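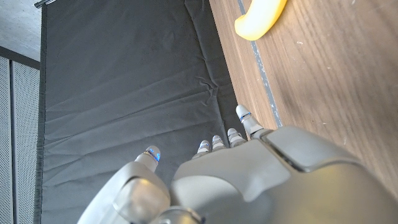 Wrist view on the approach, banana still ahead on the table.

Ticket 2982: hand stops short of pick, comm timeout, no grasp
Opened by: Delia Figueroa
Assigned: Pejman Najafi
Cell: two-arm table cell, Tistier
Status: Closed, watch item open
Priority: High (changed from Normal, see third entry)

What's happening
Pick routine on the banana. Arm goes to pre-grasp fine, hand opens, arm starts the last move, then hand drops off the bus and Kisonow throws fault 753 (hand comm timeout). Arm holds. Fingers keep whatever pose they had. LED rings stay blue the whole time so you can't tell from looking at it. Clear fault, rerun, sometimes OK, sometimes same thing.

Right hand only so far. Left hand ran the same routine mirrored, no faults.

What I tried already
- cleared and rehomed, came back on the next run
- power cycled the hand, same
- swapped the banana for a foam block, same
- slowed the arm to half. Fewer faults but not gone

Log

Entry 1, Pejman
Read the ticket. Slower arm = fewer faults makes me think cable, not firmware. But timeout in Kisonow is set to 200 ms and I don't know who set it. Delia can you check the config history before anybody touches it.

Entry 2, Delia
Checked. Dardo set it in August when we moved to the new Balter hands. Same number on both sides, left never trips. So probably not that. Leaving it alone.

Entry 3, Pejman
Bumping priority. Had one today where the timeout hit and the arm did NOT hold right away. It kept coming down a little before it stopped. Fingertips touched the table. No damage I can find, nobody near it, but this is a safety item now and not just a nuisance. Cell is locked out for auto runs until we know why. Jog only, one person on the stop button, nobody reaching over the table.

Told Graziella. She wants the hold behavior looked at seperately from the comm fault. Agree. Split below.

Entry 4, Dardo
Hold delay is mine. Hand fault goes to the task layer first, then the task layer asks the arm to stop. If the task layer is busy (planner was replanning when it hit) the stop waits in line. Should never have been wired like that. Changing it so 753 goes straight to the arm controller. Needs a restart of both arms, please don't do it with anything in the hands.

Entry 5, Pejman
Back on the comm fault. Set the cell up the same as Delia had it, both arms over the table, hands inside the tape, and jogged the right elbow slowly through its range with the bus monitor open. Dropouts show up when the elbow folds in and the slack in the loop gets used up. Wiggled the connector at the wrist by hand with the arm stopped and got a dropout every time. Left side same wiggle, nothing.

Looks like the loop on the right is carrying load into the wrist connector. It goes up from the hand and over and then down the outside of the arm. Left cable just runs back along the arm, much less pull on it.

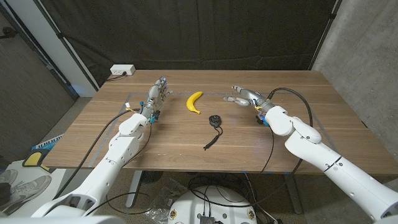

Fix, comm side
1. Lock out, arms parked, hand power off.
2. Pull wrist connector on the right hand. One pin was pushed back, you need a light to see it. Replaced the whole cable, spare was in the Bustos drawer.
3. Clamp the new cable to the forearm, short service loop at the wrist. Loop should move freely with the wrist turned all the way both directions.
4. Tie the rest down along the arm with slack at the elbow. Check slack with elbow fully folded AND fully out. I only did folded the first time and had to redo it.
5. Power up, home, jog full range with bus monitor on. Zero dropouts or go back to 3.

Fix, hold side
1. Load Dardo's change, restart both arms.
2. Unplug the right hand cable at the controller end while the arm is moving at jog speed, clear space, one person on the stop.
3. Arm has to stop at once. It did. Repeat on the left. Also good.
4. Repeat with the planner busy. Good on both.

Entry 6, Delia
100 picks on the right hand after the new cable, full speed. No 753. Two misses but those were plain bad grasps, banana rolled away from the thumb. Not this ticket.

Entry 7, Graziella
Read the hold test results, OK to unlock auto. Please add the unplug test to the monthly list – both sides. Amancay owns the list.

Entry 8, Amancay
Added. Also put in a line for elbow slack. Left cable should get the same clamp at some point, leaving that as a watch item till we have another one in stock.

Closed 2026-03-18, Pejman

Related tickets
Balter hand: thumb homing off after restart
Kisonow: fault list does not clear after e-stop
Grasp misses on curved objects
Spare cables, reorder

Tistier Automation Support | Contact the cell desk | Back to top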